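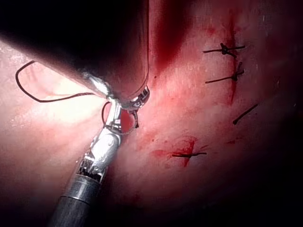 I started suturing practice in July and have kept it up most weeks. The first job is always the thread. Cut it too long and you spend the session moving it out of your own way. I cut mine shorter now.

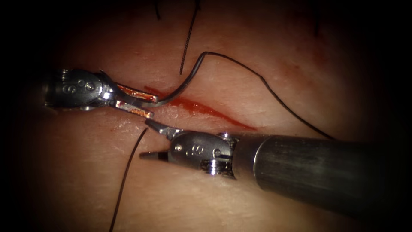 Clitudstead Suturing Club

We meet for 30 minutes at a time, which is enough for me. I try to put the needle in square to the skin and follow its curve round. If I push it straight, the stitch drags.

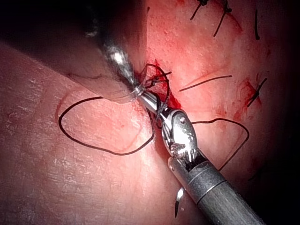 Posted by Normunds Ozoliņš, 5 Jan 2023

Knots took me longest. I used to pull the first throw too hard and pucker the edges. Now I lay it down flat, check that the sides are just touching, and then put the next one on top.
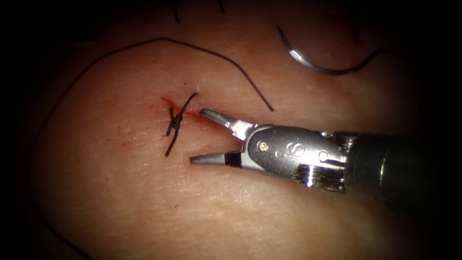 I still leave the tails uneven. My notebook says 178 knots so far and plenty of those have a cross next to them. Next time I want to work on spacing, as my stitches bunch up towards the end of a cut.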